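Small blocks, plain cloth: how Gedasura sets up a sorting table
Jan 16, 2024

Gedasura's workroom in Irberg keeps its sorting exercise simple: colored cubes, a plastic tray and a large table under a white cloth. The lead for table setups, who has run the exercise since September, spoke with us about how the parts were chosen.

The cloth came first. "Bare tabletops gave us glare," the lead said. "We tried a gray cover and lost the shadows. White cotton from Sastry was the third attempt. It wrinkles, and we leave the wrinkles in unless a cube rocks on one."
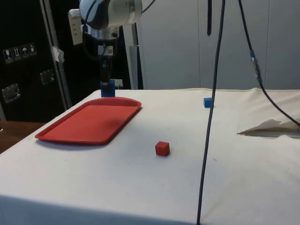 The tray has a raised rim, and its placement is not fixed. "People want to square it to the table. I ask them to set it at an angle and vary the angle between rounds. If it always sits the same way, you are only practicing one motion."

Red and blue were kept from a longer list. Green was dropped after two weeks, when the supplier in Ustham could not match the shade between batches. The room bought 500 cubes in the first order and has 135 in rotation. The rest stay boxed until the edges of the current lot wear down.

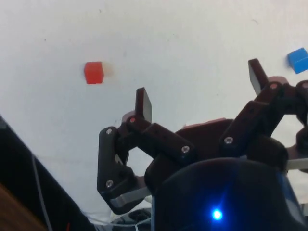 Spacing gets more attention than color. "Put both cubes in the middle and the round is too easy. I want one near and one far, or one out toward a side. The start position goes on the log sheet before anything moves."

The log passed 3000 rounds before the end of the year. Asked what the sheets show, the lead pointed to the cloth again. "Smudges. Marks build up where the cubes get set down most. We wash it every 2 weeks, and I would like to make that weekly."

A second tray, with a lower rim, is on order.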